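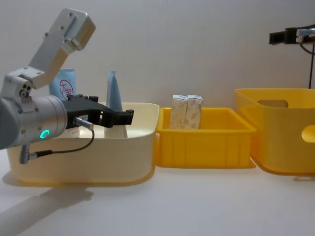 Friday, August 14, 2020
Posted by the Sistus Support Desk

Ticket 414: Split times missing from rowing test reports
Product: Sistus Test Manager, version 3
Site: Lornosdale Sports Performance Center
Status: Closed — settings corrected, one item passed to development

Reported problem

The center reports that the 2000-meter rowing test produces a final time but no split times in the printed report. The split table appears with its headings and empty rows. Heart rate and stroke rate are shown as normal. The fault was first noticed when a squad of 25 junior rowers was tested and the coaching staff asked for pacing data. The center states that reports from March, produced on the same computer, include the splits.

Initial reply from Support

The center was asked to supply one affected report, the matching raw data file, and a copy of the test protocol in use. It was also asked not to rerun or delete any of the affected sessions until the files had been reviewed.

Files received

The raw data file is complete. Distance and elapsed time are recorded at every stroke from start to finish, and no gaps were found. The fault therefore lies in how the report is built. The rowing machine and its connection were ruled out at this stage.

Step 1. The report template was replaced with the standard template and the report printed again. The split table was still empty.

Step 2. The session was opened on a test computer at our office. The split table was empty there also, which suggested that the cause was stored with the session or its protocol.

Step 3. The protocol was compared with the standard one. The center's version is named "Berhe Row Long" and was imported from the Drostside site, where it is used for timed rowing pieces. Its split type is set to time, and the split length has been left blank. The standard protocol uses distance.

Step 4. The split type was changed to distance and a split length of 500 meters was entered. The session was then reprocessed and all splits appeared. The final time did not change.

Customer update

The center asked whether the affected athletes would need to repeat the test. They do not. The stored data are sound and each session can be corrected as follows:

Open the protocol library and select the protocol used for the test.
Under Splits, choose Distance and enter the length required.
Save the protocol under a new name.
Open the session, choose Reprocess, and select the new protocol.
Print the report and check the last split against the final time.

Sessions must be reprocessed one at a time in this version. The center expressed disappointment at this and asked that it be recorded. A request for batch reprocessing has been added to the development list, but no release date can be given.

The center also asked whether average power would be affected. Whole-test average power is calculated from the full recording and stays the same. Average power for each split will be filled in once the session has been reprocessed.

Further finding

The software accepts a protocol with a blank split length and gives no warning. Support considers this a fault — a blank value should be refused when the protocol is saved or imported. The matter has been passed to development under a separate ticket. Drostside has been informed and has been advised to check its own copy of the protocol.

Closing note

The center confirmed that the squad reports now print correctly and agreed to closure. The ticket may be reopened by replying to the closing message.

Recent tickets
Heart rate strap not found after computer restart
Treadmill grade shown as zero in stage summary
Changing body mass after a session has been saved
Exporting lactate results to a spreadsheet

Contact Support | © 2020 Sistus | Back to top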